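Reviews > Workcells > Mudura two-arm tabletop kit

5 min read

Mudura two-arm tabletop kit: gallery

By Niamh Mac Carthaigh, 28 May 2020

The Mudura kit is sold as a complete bench station: two arms, two grippers, a mounting set, a controller and one year of software updates. Huet handles sales and support. I had access to a unit for 30 days and used it mainly for sorting and bin loading with light objects of mixed shape. The notes in this gallery cover the parts of the kit that a buyer will deal with daily. Setup and network configuration are covered in a separate article, planned for June.

Objects. Toy fruits and vegetables make a reasonable first test set for a kit of this class. They are light, they have smooth skins, and the shapes differ enough that one grasp setting will not cover all of them. A long toy with pointed ends, lying on its side, asks for a different approach angle than a round one. Mudura supplies no objects with the kit, so budget for your own.
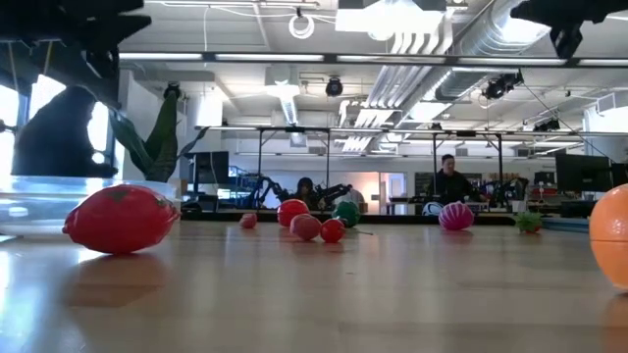

Surface finish matters more than the manual suggests. A glossy tabletop throws back both window light and the color of whatever is standing on it, and the default segmentation profile sometimes counted a strong reflection as part of the object. Switching to the profile named "low contrast" fixed most of these cases. A matte mat fixed the rest – Huet lists one as an accessory, but any plain mat of the right size will do.

Grippers. The fingers are angular and black, and they swap with two screws each. Jesov makes a compatible soft fingertip that I tried for the last week. Grip on small round items improved. Release was slower, and I had to lengthen the open delay in the controller to compensate.

Reliability. I logged 1000 pick attempts on the standard fingers. Of these, 261 needed a second try, mostly on small round items that touched a neighbor. Spacing the items out before a run reduces retries considerably. The retry routine is on by default and should stay on.

Containers. Clear plastic bins are the weak point. The software finds the rim well enough if it has a tint or a hard edge, but placement height drifted when the walls were fully transparent. Entering the bin height by hand is the supported workaround.

Software. Jobs are built in Dululico, a block editor that runs in the browser. It is adequate for simple sequences. Two-arm jobs get long quickly, and there is still no way to collapse a group of blocks. Export to a text file works and keeps comments.

Support. I opened two tickets with Huet, one on the open delay and one on a license key. Both were answered the next working day. The second is still open – the key works, but the controller shows a warning at every start.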